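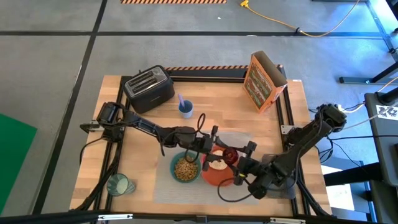 Progress report to the fund: royalty collection pilot for independent musicians

Period covered: the second half of the grant, to the end of December

Where we stand

The proposal said we would sign up 600 independent artists, register their recordings and songs properly, and get money moving to them from streaming and radio. We have signed up the 600. I would ask you not to read much into that figure. Signing up takes a phone and a few minutes, and a good share of the people who did it have not opened the account again.

The number I would watch is 81. That is how many artists have complete registrations, meaning every track has its codes, its writers are named, and the splits between them are agreed in writing. Until an artist gets that far, no service can pay them correctly. Of the 81, only 9 have received a payment that we can trace to this project. The payments were small. None of them would cover a day in a decent studio.

The Binis platform

Binis delivered the royalty dashboard late and without the export function we paid for. The export arrived in November and works on most statements. It still drops tracks with two versions of the same title, a common thing in this market, where a song may have a radio edit, a live take and a remix within the same season. We have gone back to checking those by hand.

Binis describes the dashboard as giving artists "full visibility." What it shows is the statements that services choose to send, in the form they choose to send them. If a play was never reported, the dashboard is silent about it. I have asked for that phrase to be taken off the sign-up page and it is still there.

Distribution through Atia

Atia agreed to waive its upload fee for our artists through the grant period, and it has kept to that. What happens afterward is unclear. The draft renewal terms bring back the fee and add a yearly charge for keeping older music online. For an artist with a few thousand streams a year, the charge would be more than the income. I do not think we should recommend Atia to anyone until those terms change, and I have told them so.

Workshops

We held 8 workshops on contracts and splits. Feedback forms were very positive, as feedback forms from free workshops with lunch usually are. A better sign is that split sheets started coming in from people who had attended, in some cases for songs released years ago. The session run with Bano, the rehearsal studio, produced more of these than any other, probably because bands came as a group and could settle the argument in the room.

Radio

No progress worth reporting. Khasawneh was hired to match station playlists against our catalog. Their first report listed matches but no dates or stations, so we could not claim on any of it. The second payment is on hold.

Spending

We are under budget on software and over on staff time, nearly all of it data cleanup. I expect that to continue.

Next period

I propose that we stop recruiting and spend what remains on finishing registrations for artists already on the list. The headline number will not grow if you agree to this. Please let us have a decision before the next transfer, as the recruitment contract renews automatically.

We use cookies to improve your experience on this site. By continuing to browse, you accept our use of cookies. Accept | Manage preferences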